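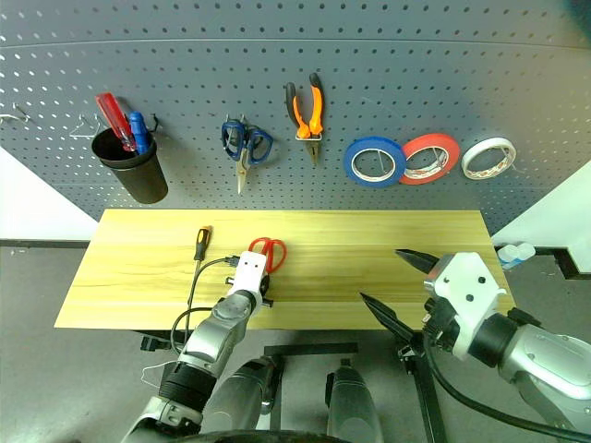 Section 5. Setting up the tool-return task

This section covers the tool-return task on the Stistus two-arm workstation. In this task the robot picks hand tools up from the tabletop and hangs them on the pegboard behind it. Complete Section 3 (Mounting and cabling) and Section 4 (First power-on) before you start. The task package, Resine, must be installed and licensed on the controller. If Resine does not appear in the task list, see Section 9.

Allow 45 minutes for the first set-up. Later changes to the board layout take less time, as only the moved tools have to be taught again.

5.1 What you need

Stistus workstation with both arms fitted and calibrated
Perforated pegboard, fixed to a wall or to a rigid frame
Hooks and clips that lock into the board
At least one open cup holder, if you plan to store screwdrivers
The tools to be returned
Tabletop with a matte or satin surface
The hand controller supplied with the workstation

The Kisodbridge hook set (sold separately) fits the standard pegboard. Other hooks can be used if they do not turn or lift out when pulled forward by hand. Wire hooks that swing from side to side will cause missed placements.

5.2 Placing the board and table

1. Fix the pegboard so that its face is vertical. Check it with a level.

2. Move the table up to the board. Leave a gap of no more than 16 mm between the back edge of the table and the board. Small parts can fall through a wider gap.

3. Set the workstation at the front of the table, facing the board. Lock the stand.

4. On the controller, open Set-up, then Reach Check. Both arms move slowly to the outer corners of the working area and return.

5. If the controller shows REACH LOW for either arm, unlock the stand, move it closer to the table and run the check again.

6. When both arms pass, mark the position of the stand feet on the floor with tape. You will need the marks if the stand is ever moved for cleaning.

CAUTION: Stay outside the working area during Reach Check. The arms move at reduced speed but they will not stop for a hand or a sleeve until contact is made.

Note: The cables at the grippers need slack to follow the wrist through its full turn. Do not tie them to the forearm past the last cable clip. A loop hanging below the gripper is normal. Make sure the loop clears the front edge of the table when the arm is at its lowest position.

5.3 Arranging the hooks

Put the most used tools near the center of the board, where both arms can reach. Tools at the far left can be hung only by the left arm, and tools at the far right only by the right arm.

1. Plan one place for each tool. Resine does not support two tools on the same hook. Tape rolls are treated in the same way as tools, with one roll to a hook.

2. Leave at least 45 mm between neighboring tools, measured when the tools are hanging. Measure from the widest point, usually the handles. Pliers that hang with their handles open take up more room than you would expect.

3. Tape rolls may hang closer than this and may overlap a little. If they do, teach the roll at the back first. The robot hangs rolls in the order in which they were taught.

4. Fit cup holders so that the rim faces up or tips slightly toward the robot. Do not fit a cup that tips toward the board.

5. Pull each hook forward by hand. Replace any that come loose.

Empty hooks can be left on the board. They do not affect the task unless they stand in the path of a tool being hung. If the controller reports PATH BLOCKED at a place that looks clear, remove empty hooks on either side of it and try again.

5.4 Teaching a tool

Each tool is taught once. Teaching records how the tool is held and where it goes. The controller can store 100 tools in one board layout.

1. Clear the tabletop of everything except the tool to be taught.

2. Select Teach, then New Tool. Choose a type from the list: Scissors, Pliers, Driver, Knife, Roll or Other.

3. Lay the tool flat near the middle of the table. Press Locate. An outline of the tool appears on the controller screen. If the outline takes in part of a shadow or the table grain, turn down any strong side lighting and press Locate again.

4. Choose Left Arm or Right Arm. For tools near the center of the board you can choose Either.

5. Hold the hand controller and guide the arm to the tool. Close the gripper with the trigger. For scissors, grip the blades and leave the finger loops free, so that a loop can be passed over the hook. For a driver going into a cup, grip the handle.

6. Raise the tool clear of the table and wait for the tone. The controller is checking for slip.

7. Guide the tool to its place on the board. Approach from slightly above and move in slowly until the hook is through the loop or opening.

8. Open the gripper and draw it straight back. Do not move it sideways until the fingers are clear of the tool.

9. Press Save. Enter a name for the tool or accept the one shown.

10. Repeat steps 1 to 9 until all tools are taught.

CAUTION: Close scissors before teaching and before every run. Retract or cover knife blades. The grippers have no blade guard, and a tool can drop if it slips during a lift.

Note: The arm that is not in use stays where it was left. Before teaching, park it to the side with its gripper open and its fingers above the table surface. The long fingers can mark soft wood if they are lowered onto it under load.

5.5 Two-arm handover

Some tools are easier to lift in one direction and hang in another. A pair of scissors lying with its loops toward the left arm, for instance, may have to go to a hook on the right. Resine can pass the tool between the grippers.

1. Teach the tool with the arm that will pick it up, steps 1 to 6 above.

2. With the tool held upright over the table, select Handover.

3. Guide the second arm in from its own side until its open fingers are on both sides of the tool.

4. Close the second gripper. Wait for the tone, then open the first.

5. Back the first arm away and continue from step 7 above.

Keep the handover point at least 107 mm above the table. The controller will refuse to save a lower one and shows HANDOVER LOW. Handover is not available for type Roll.

5.6 Running the task

1. Place the tools on the table. They may lie in any direction but should not touch one another. Tools that overlap are left until last, and may be skipped.

2. Stand clear and press Run.

3. The robot looks over the table, picks one tool and hangs it, and then looks again. It goes on until it finds no taught tools on the table.

4. When the task ends, the controller lists any tools that were skipped. Move these toward the middle of the table and press Resume.

Items that have not been taught are ignored. They are not moved and are not listed, but the arms will steer around them. Keep bottles and other light containers off the tabletop during a run – an elbow can knock them over at the edge, where the cameras see least.

To stop at any time, press the red button on the hand controller. The arms hold their position and the grippers stay closed. To free a held tool, support it with one hand and select Release.

5.7 Messages

REACH LOW: The arm cannot reach part of the board. Move the stand closer (5.2).

PATH BLOCKED: Something stands in the way of the taught movement. Check for empty hooks and for tools hung by hand in the wrong place.

SLIP: The tool moved in the gripper during the lift. Wipe the fingers and the tool handle with a dry cloth. If the message returns, teach the tool again with the grip closer to its middle.

PLACE TAKEN: The hook already holds something. Remove it and press Resume.

HANDOVER LOW: See 5.5.

If a message is not listed, write down the code shown under it and contact Aguirre, the service agent for the Stistus range. Have the serial number of the workstation ready. It is printed on the label on the stand.

Continue with Section 6 to save the board layout and copy it to a second workstation.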